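Setting Up Your Prolent Cup Rack

Your new rack gives every cup its own place, and it makes a drinks table look so cheerful! Start with a clear stretch of tabletop and leave yourself room to work.

1. Spread a paper mat over the table and smooth it from the middle outward.

2. Stand the rack toward the left of the mat, then load one color per row – blue on the left and pink on the right looks lovely.

Lay each cup on its side at a tilt, with all the open mouths facing the same way. Three to a row fills both sides nicely.

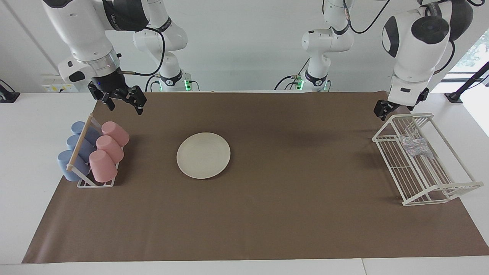
3. Check the rows

Nudge any cup that leans on its neighbor. Now try lifting one out – so easy!

Note: Extra racks are sold separately (part 149).

Caution: Lift out all the cups before you move the rack. Never carry it by a cup.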